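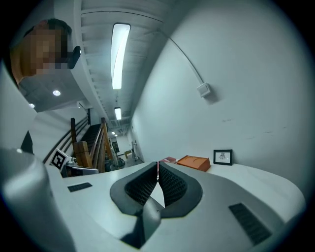 # Long basement corridor, only two fluorescent fixtures. Add more, or swap to LED?

Posted by **drosta_tenant**, 16 Nov 2021

Our workshop has a long corridor with a light gray ceiling, joists left exposed. Two long fluorescent fixtures hang in line down the middle, plus a couple of round recessed lights on a lower bit of ceiling to the left. The wall on the right is white and helps a little. I work at a bench near the first fixture and that spot is fine. Past the second one it gets dim.

The landlord will let me change fixtures but not open the ceiling. Budget is 200 dollars. What would you do first?

---

**Kerkesetti**

Change the tubes before you buy fixtures. Old ones lose a lot of light and people don't notice. Check the label on the ballast, because some LED tubes work with it and some need it bypassed. If it has to be bypassed and you haven't done wiring, get an electrician for that part.

With open joists you can run surface cable along the side of one and hang a third fixture past the second. Ask the landlord if that counts as opening the ceiling. I wouldn't think so.

---

**furo_fix**

just get brighter bulbs for the round ones

---

**Sæther**

The round ones are off to the side, so they won't do much for the far end.

I did a similar corridor last February with linkable LED strips, some 30 dollars each. They plug into each other and you only need one outlet. Put them across the joists, not between them, or the joists throw stripes of shadow on the wall. Check the package for how many you can link. Get the same color temperature for all of them. I mixed two kinds and ended up replacing half.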